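Is the Kirkanlow two-arm kit worth it over renting?

Asked by Thijs Coppens, 26th July

I run a small after-school club and have been offered a Kirkanlow tabletop kit (two arms, bench bar, Stostis software) for 3,838, or the same thing on a rental plan from Covis. The brochure promises that it "learns alongside you," which is more than I can say for some of the kids. We'd mostly do sorting and lining things up. Has anyone lived with one?

2 answers

Bram Van der Linden
Bought ours in April through Van Acker. The arms are good. The manual reads as if it lost an argument with a dictionary. Setup is quoted at 25 minutes, and I'm sure it was, by someone who had already done it. Ours took an afternoon and one phone call, 40 minutes of which was a flute.

For lessons, forget the demo routines and get some letter cubes. Lining them up in a row sounds babyish until you try to teach it, and then it's most of your term. Cubes that sit at odd angles are the hard part – the grip has to turn to match, and the default settings would sooner shove.

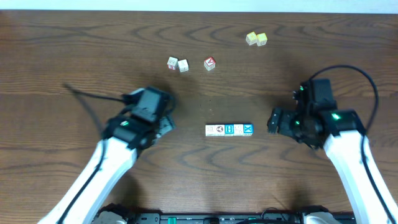
Can you run just one arm if the other is in for repair?

Switch the software to single mode and restart it. The two-arm routines gray out, but everything you've written for one arm still works.

As for renting, I'd do it for one term, then buy if the novelty survives. Covis knocks 60 off the purchase price if you convert, so don't expect fireworks.

Guest
We had the older model and it was fine. Loud though. Make sure you get the spare fingertips, they're extra and they never mention it until checkout. Can't help with the rental, our school paid and I didn't ask.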